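Wadholm Learning Pages
Home and Table: Clearing Up After a Meal

Prepared by Sirkka Koivisto and Arvo Laitinen. Suitable for readers in the lower grades. Last reviewed May 2018.

What is clearing the table?

When a meal is over, the table has to be made ready for whatever comes next. It may be needed for homework, for a game, or for the next meal. Taking away the plates, the forks, the knives and the mats is called clearing the table. It is a job that children can share with the adults at home or at school.

Words to know

Placemat: a flat mat that lies under the plate. It catches crumbs and drips.
Cutlery: the tools we eat with, such as knives, forks and spoons.
Rim: the raised edge of a plate or a tray.
Tray: a flat carrier with a rim, used for moving several things at one time.

A place at the table

One person's plate, cutlery and placemat together are called a place setting. Place settings do not all look alike. Some families use white plates and some use dark ones. The handles of the cutlery may be metal, plastic or wood.

The round plate on the striped placemat is black, and the knife and fork beside it have wooden handles. A cream-colored tray is on the same table. 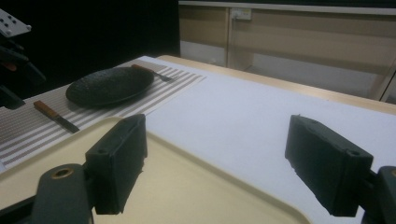 Why do we use a tray?

Without a tray, a person can carry only what fits in two hands. With a tray, a plate and its cutlery can travel to the kitchen together. The rim helps to stop things from sliding off. A tray should be carried level, with one hand on each side. Heavy things belong in the middle.

How to clear a place

Step 1. Wait until everyone has finished eating. Ask before you take another person's plate.

Step 2. Set the tray down flat on the table, close to the place you are clearing. A large tray with rounded corners, like the beige one on the white sheet, takes up a good deal of room, so move glasses out of the way first.
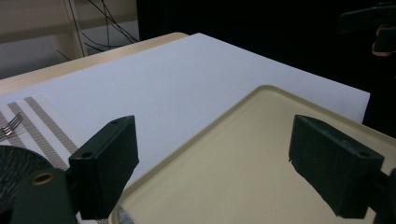
Step 3. Lift the plate with both hands and put it on the tray.

Step 4. Pick up the knife by its handle and never by its blade. Ask an adult to take any knife that is sharp. Lay the fork next to it.

Step 5. Shake the crumbs from the placemat into the trash. A woven mat can hold crumbs between its threads, so shake it gently 2 or 3 times.

Step 6. Wipe the table and let it dry before you put books or paper on it.

Something to try

Draw your own place at the table as it looks before a meal. Label each object with its name. Compare your drawing with a classmate's and talk about what is different.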